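Tray suppers: your questions answered
By Mirta Zapata
May
2 comments

Do I really need a tray if I've got a table?
Need, no. But I love one! A plate on a tray looks like supper even when it's beans on toast, and you can wipe it over in seconds (the table at our flat on Domínguez Street has suffered enough).

What colour should I get?
Whatever cheers you up. I'm a red tray person and always will be. Red with pink sounds dreadful, I know, but on a pale wood table it's gorgeous.

Does the bowl go on the tray as well?
Only if it fits without a squeeze. I like the plate to have the tray to itself and the bowl on the table next to it, so there's room to get your elbows in.
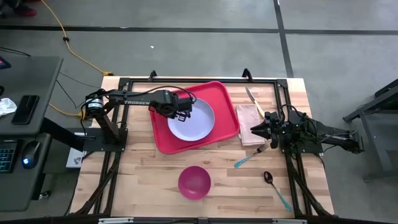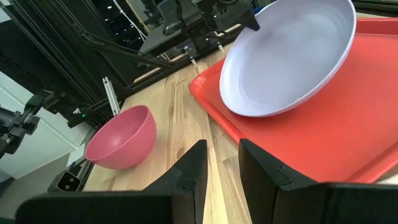

Nélida Núñez wrote in to say she does it the other way round: bowl on the tray, plate on the table, as it's always the soup that ends up on the floor in her house. Fair point, and I might try it with the children's porridge.

Must the cutlery match?
Mine never has. A fork and spoon with the same coloured handles and any old knife will do nicely.

Where do I put the napkin?
Folded, to the right, knife near it. My mother would say left, and she'd say it loudly.

How do I get tomato stains out of a plastic bowl?
Bicarb paste, leave it while you have your tea, then rinse. If it's still orange after 2 goes, it's a bowl for pegs now.

Shares: 1147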